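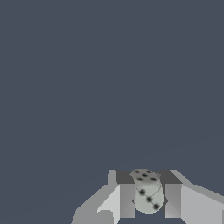
**Foro Reformas en casa › Pintura › ¿Gris azulado para un salón al norte?**

**tabique_torcido** escribió:

Llevo desde febrero con el salón a medio pintar. Son 16 metros cuadrados orientados al norte y quiero un gris pizarra con un punto azul. En Koltavier me han vendido un bote de prueba de Ziveck, y por la mañana es elegante y a las siete de la tarde parece la sala de espera de un dentista. Mi pareja dice que lo ve «bien», palabra que en once años no ha significado nunca bien. ¿Sigo o lo tapo?

**gotelé_forever** escribió:

Tápalo. Norte más gris igual a noviembre todo el año. Yo lo hice en un pasillo y acabamos hablando en voz baja.

**rodillo68** escribió:

> Norte más gris igual a noviembre todo el año.

Discrepo. El problema casi nunca es el gris, es la bombilla. Cambia primero la luz y luego ya culpas al fabricante, que es lo bonito de este foro. Y pon blanco al lado, puertas y rodapié, que el color se lee por contraste.

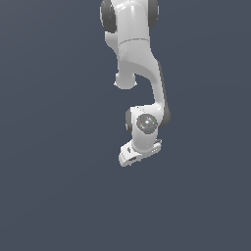 *Blanco brillante y gris oscuro sobre pizarra azulado.*

**tabique_torcido** escribió:

Las puertas son de sapelly. Sí, ya lo sé.

**gotelé_forever** escribió:

Retiro lo dicho, el gris es el menor de tus problemas.

**masilla_y_fe** escribió:

Yo uso Dusex mate y cubre en dos manos. Ziveck me pidió tres y una disculpa. 40 euros el bote, que se dice pronto.

**rodillo68** escribió:

¿40? En Koltavier lo cobran a 60 y te regalan un palo para remover. Dicho esto, el mate de Dusex se marca con mirarlo. Si hay niños, gato o codos, satinado.

**masilla_y_fe** escribió:

Tengo gato y codos y sigue impecable. Será cómo lo limpias – o con qué, que hay quien frota la pared como si fuera una sartén.

**la_del_quinto** escribió:

Perdonad que me meta. Pinta solo la pared del fondo y deja el resto en blanco roto. Y haz la muestra en una cartulina grande, no en un cuadradito al lado del enchufe, y muévela por la habitación durante el día.
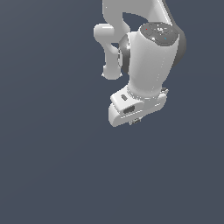
*Blanco mate no, con algo de curva y sombra. El fondo, gris pizarra liso.*

**gotelé_forever** escribió:

Pared de acento. Estamos en 2009 otra vez.

**la_del_quinto** escribió:

En 2009 la pared de acento era berenjena. Un respeto.

**tabique_torcido** escribió:

Actualizo: he cambiado la bombilla. Ahora parece un dentista caro. Mañana compro la cartulina y pregunto precio por lacar las puertas, pero sentado.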